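Home Essays Columns Archive About Subscribe

We use cookies to remember your preferences. Accept Manage settings

Lend Me Your Ladder

By Joaquín Maldonado
2020-12-06

I own a ladder that I have used twice. I own a second ladder, slightly taller, which I bought after the first one failed to reach the gutter by the length of my forearm. On our side of Acuña Street every house has at least one ladder, most of them hanging in garages with the sticker still on the rail, and on any given afternoon all of them are hanging there at once, like bats.

I think we should lend each other more things. As opinions go it's about as daring as being in favor of soup, and everybody I try it on agrees with me right away. Then they go to Hadis and buy a tile cutter for one bathroom.

My mother-in-law, Soledad Arancibia, grew up in a building where there was a single good stockpot. It belonged to the family on the second floor, technically, though they rarely had it. It went up and down the stairs all week and was asked after like a relative. When it came back to the second floor, it usually came back with something in it. She tells this story as a complaint. The pot was never there when you wanted it, and the woman who owned it had to be nice to people year-round.

I've come to think the second half of that complaint is the whole case for lending, so I should be fair to it. Being nice to people year-round is tiring. A tile cutter from Hadis asks nothing of you. It doesn't notice that you never came to its son's recital. You hand over the money, you cut your tile, and the two of you can spend the next 11 years in the same basement without a word.
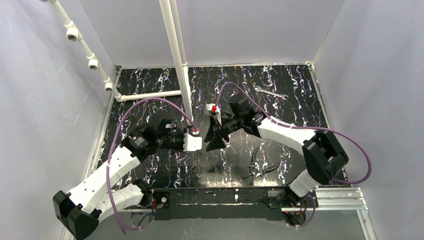
The trouble with borrowing

Let me make the other side's argument, as I have been on the other side most of my adult life.

Borrowing is embarrassing. You have to walk to a door and admit that you're a grown person without a hand truck. You have to make conversation before you ask, to show you'd have come by anyway, and then more conversation afterward, to show you weren't just here for the hand truck. I once spent so long on the front end of this that Ruwan Khan, two doors down, had to leave for work, and I went home with a jar of his pickled limes and no hand truck at all.

Then you have to give the thing back, and in what condition? If a friend lends you a saw and you return it dirty, you're a slob. If you return it cleaner than you got it, you have said something about how he keeps his saws. I know a man who had a blade sharpened before returning it and was not spoken to for most of July.

Lending is worse. The lender has to say "no rush," which is a lie in every language. I have said "no rush" about a cooler and then driven past the borrower's house slowly, looking for the cooler. I've asked a person how his camping trip was, in a light and sociable voice, for the third time. There is a book of mine in Olga Valdebenito's living room that I look at whenever I visit. We both know whose it is. She dusts it.

So I understand the tile cutter people. They've looked at all that looking and dusting, and they have decided that forty dollars is a bargain to be left alone. Some years I'd have paid more.

The app, naturally

A few years back our corner of Groso got an app for this, called Jemport. You listed your belongings and your neighbors could reserve them by the hour. There were ratings. There were deposits, late fees and a little badge for prompt return, and for one season the whole street was on it.

I listed the taller ladder. It was reserved 4 times and I never met a single one of the people who took it. They fetched it from beside the garage and put it back there, and my phone told me that my ladder had done well. One of them gave it three stars for being heavy. I felt this more than I expected to.

Jemport fixed everything that was wrong with borrowing. You didn't have to knock or bring limes, and at no point did you wonder whether you were being a pest, as you were a customer. And it died in under a year, on a street full of people who all said they loved it. My own view is that once you take out the knocking, you are left with a rental shop whose stock is worse than the real rental shop's. Hadis has a rental counter. Their ladders are lighter than mine.

What the app's makers had scraped off as waste was the part I'd call the product. Soledad's stockpot wasn't an efficient way to distribute a pot. Anyone could see that the building needed more pots. What it did was make sure that the third floor knew when the first floor had the flu, since the pot would stop on its way past.

The small print of owing

Most of us were raised to think a debt should be cleared as fast as possible. Somebody buys you lunch and you can't sit easy until you've bought one back, preferably of the same size. I've watched two men argue over a check with their elbows out, each trying to leave the restaurant owed.

I would like to put in a word for leaving it a little crooked. Vicente Saavedra, who lives behind us, has had my wheelbarrow since before his daughter was married. I've had his good pruning saw for about as long. Neither of us has ever proposed a swap, which would settle the matter and be a disaster. As things stand, I can't have a wheelbarrow without hearing how his knees are, and he can't touch his own pear tree without getting the news from our house. If we had each bought both, we'd be two men who wave.

There are people for whom this is no joke at all, and I don't want to get too rosy on their account. If you're always the one asking, owing stops being charming in a hurry. A person who borrows a car seat for lack of money for a car seat does not need my thoughts on the poetry of it. The rule I try to keep is that those of us with two ladders should go first, and do some of the knocking ourselves, for things we could easily afford. It keeps the path to the door worn down for whoever needs it next. It also spreads the embarrassment, of which there is plenty to go around.

I tried this last spring with a stapler gun. I could have ordered one while brushing my teeth. I went to Olga's instead, stood in her living room beside my own book, and asked for hers. It took an hour and ten minutes. I learned that her sister was moving back, that the house on the corner had been sold to a dentist, and that she thought my hedge was a disgrace. The stapler was jammed.
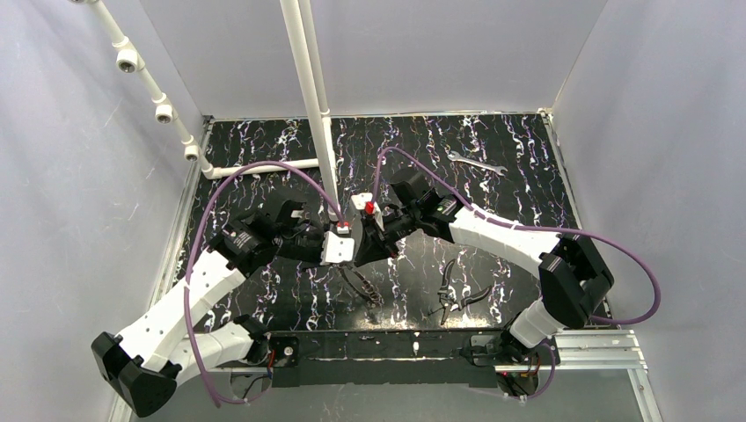 Isn't it simply easier to buy the thing?

It's easier on the day you need it, and for a cheap tool you'll use every month I'd say go ahead and buy. For anything you expect to use once or twice in your life, ask a neighbor first and allow an afternoon.

I do have limits. I won't lend a kitchen knife, and I won't borrow one. I don't lend anything with a gas tank to anyone who says he's "pretty handy." And I keep a list now, on the inside of the garage door, of what's out and who has it. My wife says the list goes against the spirit of everything in this essay. She may be right. It has also got me back a cooler.

If you gave me 1,000 dollars to improve our street I wouldn't spend it on a shared shed, though every so often a person suggests one, with a keypad. I'd spend it on soup and make somebody else bring the pot. I know who has a big one. She lives on the far side of Acuña, I've met her once, and I still have to work out what to talk about before I ask.

Meanwhile the shorter ladder is free, if you're tall. Come by after supper. No rush getting it back.

Get new columns by email. Enter your address to join the newsletter. You can unsubscribe at any time.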